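Section 7. Running the Grarex arm in front of visitors

Read this section if you are taking the arm and its simulator to an open day, a trade night or a school visit. Sections 1 through 6 assume a locked lab and a trained operator. Visitors are neither, and most of what goes wrong on a demo day goes wrong because somebody believed the brochure.

The brochure says the Natik software is ready to show "minutes after unboxing." Plan on 65 minutes with two people. If you have never done it before, start the afternoon before and keep the evening free.

7.1 Before the doors open

1. Start the Natik host computer first. Wait for the login screen before switching on the arm controller. Doing it the other way around leaves the controller looking for a host that isn't there, and it will not look again until you cycle the power.

2. Log in as demo, not as admin. The admin account lets anyone at the keyboard change the joint limits.

3. Open the house scene. Loading stops at 40 percent for a while. Leave it alone. Clicking on the window at this point closes the program without asking.

4. Check the wall contact setting (Scene > Contact > Walls). It must read "solid." The default is "soft," and with "soft" the gripper can sink into a wall with no warning on the operator panel. We have seen demos given this way to applause.

5. Run the homing routine twice. The first pass reports success whether or not the arm has reached home. Believe the second one.

6. Tape down the cables.

Note: The package ships with a practice file called Salazar. It is a recording. If you play it, the arm in the simulator moves well because it is replaying a run somebody picked out. Do not play Salazar and tell visitors the arm is deciding where to go. If you play it at all, label it on the screen.

7.2 The wall task

The wall task is the one we recommend for open days. The simulated arm is sent to a framed picture on a wall and must bring the tip of the gripper to a corner of the frame. It is easy to follow from the back of a room, which matters more than you'd think when people are holding coffee.

1. From the Tasks menu choose Wall, then Frame Corner.

2. Pick the corner. Lower right is the safest choice from the standard start position. Upper corners make the arm stretch, and a stretched arm shakes in the simulator nearly as badly as the real one does.

3. Set speed to Low. Medium looks better and misses more.

4. Turn on the shadow display. Without it, visitors cannot judge how far the arm is from the wall, and for that matter neither can you.

5. Press Run and take your hand off the mouse.

6. When the arm stops, turn the view slowly. Let people look from the side before you say anything about whether the task worked.

7. Read the contact value from the operator panel aloud. If the panel shows no contact, say so.

Caution: A touch on screen is a touch on screen. It tells you the planner found a path to a point in a model of a room. It does not tell you that the real gripper could straighten a crooked frame, or take one down without cracking the glass. Visitors will ask. The right answer is that this demonstration doesn't test it.

Caution: Do not let a visitor stand inside the marked floor area while the real arm is powered, even when only the simulator is in use. The link between the two can be switched on from the same menu, one line below Run.

7.3 What to tell people about the numbers

The sales sheet for the Jiltodent gripper claims 1,155 successful touches without a miss. We asked what counted as a miss and did not get an answer that we could print. Until there is one, leave the sheet in the box.

If you want a number to show, keep your own. Write down every run during the day on paper, including the ones you stopped early. A run you stopped is a failed run. So is a run that worked after you nudged the start position.

Do not restart a failed run before the visitors have seen it fail. They will work it out anyway, and after that they won't trust the good ones.

7.4 If it stops during a demonstration

Screen frozen, arm shown in mid-reach: wait. If nothing has changed after two minutes, close the scene from the task bar and go back to step 3 in 7.1.

Panel shows "goal reached" but the tip is clearly short of the frame: wall contact has gone back to "soft." Scene updates do this. Fix the setting, then run the task again and tell people what you changed.

Arm swings wide and comes back: this is the planner changing its mind. It is allowed to. If it does it three times in a row, pick another corner.

Panel blank: check the cable you taped down.

7.5 Closing down

Switch off the arm controller first and the host second. Save the run log under the date of the visit, because Natik names every log "untitled" and overwrites the last one. Ours from 8/20/22 survives only because it had been printed.

The frame corner task, at the point of contact:
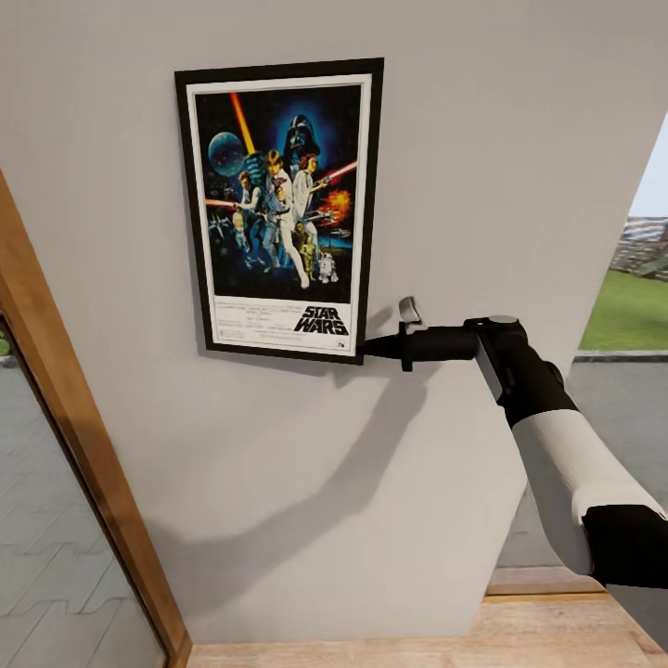 Angus McIver: I used this section for our December open house and I think 7.3 is too hard on the operator. If a kid bumps the table and I hit stop, I'm not writing that down as a failed run. I did anyway, and it made our sheet look terrible. Also, the soft wall setting came back on us after lunch with no scene update at all, so please add a line about checking it between groups.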